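Prazo de inscrição e amostras para um prémio de inovação em hortofrutícolas

Fórum Produtores e Embaladores > Feiras e prémios
Publicado em Jul 28, 2026
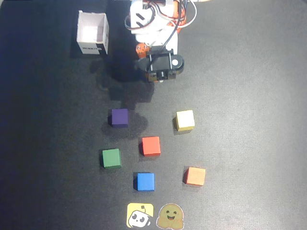

Boa tarde a todos. Temos uma exploração pequena de pimento em estufa e este ano queríamos concorrer pela primeira vez a um prémio de inovação, o que é entregue durante a feira de Brerurton. A variedade chama-se Galtow, é um pimento mini de polpa grossa e quase sem sementes. A semente não é nossa, compramo-la a um viveiro, mas a embalagem e a forma de o vender (para comer cru, em porções individuais) foram desenvolvidas cá.

Li o regulamento duas vezes e fiquei com três dúvidas.

A primeira é se posso inscrever a variedade sem ser o obtentor. O texto fala em "produto, serviço ou processo apresentado pelo expositor" e não diz mais nada.

A segunda tem a ver com as amostras. Pedem 50 unidades de venda entregues no pavilhão na véspera, e a nossa colheita forte é em agosto. Se a feira for mais tarde, o calibre já não é o mesmo. Alguém sabe se o júri aceita fruta de outra parcela ou de um produtor associado?

A terceira é o critério do lançamento. Diz que o produto não pode estar no mercado há demasiado tempo, e nós já vendemos umas caixas a uma mercearia de bairro no ano passado, para experimentar. Isso conta como lançamento?

Já escrevi para o secretariado e ainda não obtive resposta. Obrigada.

Apinya Suksawat

Wichai Sangkhawat
Membro do fórum

Boa tarde, Apinya. Concorri duas vezes, uma com tomate cereja em rama e outra com uma embalagem de cartão para ervas aromáticas. Fui finalista na segunda. Respondo pela ordem em que pergunta, mas confirme tudo com o secretariado, porque os regulamentos mudam de um ano para o outro.

Variedade que não é sua: no meu caso o tomate também não era. Pediram uma declaração assinada pela casa de sementes a autorizar o uso do nome comercial e a confirmar que não ia concorrer com a mesma variedade. Peça essa declaração já. A minha demorou 28 dias a chegar e quase perdi o prazo. Se o viveiro também for expositor, convém combinarem quem se inscreve. Outra hipótese é inscrever a embalagem e o conceito de venda em vez do pimento. Pelo que descreve, é aí que está o trabalho vosso, e nessa candidatura a questão do obtentor não se põe da mesma maneira.

Amostras: podem vir de outra parcela, desde que sejam do mesmo produto e com a mesma apresentação que consta na ficha. Quando fui com o tomate, levei fruta de um vizinho que tinha plantado mais tarde, e declarei-o. O que o júri não gosta é de diferenças entre a fotografia da ficha e o que está na mesa. Se o calibre em setembro ou outubro for menor, escreva na ficha o intervalo de calibres e não só o melhor. Leve também mais unidades do que as pedidas. No transporte estragam-se sempre algumas, e o pimento com condensação dentro da embalagem fica com mau aspeto muito depressa. Eu transportei a 5 graus e correu mal com o tomate, que perdeu sabor. Para pimento pergunte ao seu técnico, a temperatura é outra.

Lançamento: as vendas de ensaio, em quantidade pequena e sem marca registada na embalagem, não me foram contadas. Guarde as faturas. Se as caixas do ano passado já levavam o nome Galtow impresso, diga-o na candidatura. É pior se alguém o descobrir depois.

Mais uma coisa que não perguntou. A ficha tem um limite de palavras apertado e é lida por pessoas de retalho, logística e imprensa. Gastei a minha primeira ficha a falar de resistência a vírus e de produção por metro quadrado. Na segunda escrevi quanto desperdício se poupava na loja e quantos dias durava o produto na prateleira, com o ensaio em anexo, e notou-se a diferença.

Thomas
Visitante

Não se esqueça de que é preciso ter stand pago para concorrer. Nós vimos isso tarde demais. O stand mais pequeno na altura tinha 4 metros quadrados e servia perfeitamente. Do resto não sei.

Trilico Embalagens
Membro do fórum

Sobre a embalagem: se for para contacto direto com alimento, o júri pode pedir a declaração de conformidade do fabricante. Normalmente o fornecedor envia por correio eletrónico no mesmo dia. Verifique se a declaração se refere à referência exata que usa e não à gama toda.

Apinya Suksawat
Autora do tópico

Obrigada aos três. As caixas do ano passado iam em cartão liso, só com o nome da exploração, portanto acho que estamos bem nesse ponto. Vou pedir a declaração ao viveiro esta semana e falar cá em casa sobre a ideia de inscrever a embalagem em vez da variedade. Wichai, o ensaio de prateleira que juntou foi feito num laboratório ou foram vocês?

Wichai Sangkhawat
Membro do fórum

Fomos nós, na câmara e na loja de um cliente, com fotografias diárias e pesagens. Aceitaram sem perguntas. Se tiver orçamento para laboratório, melhor.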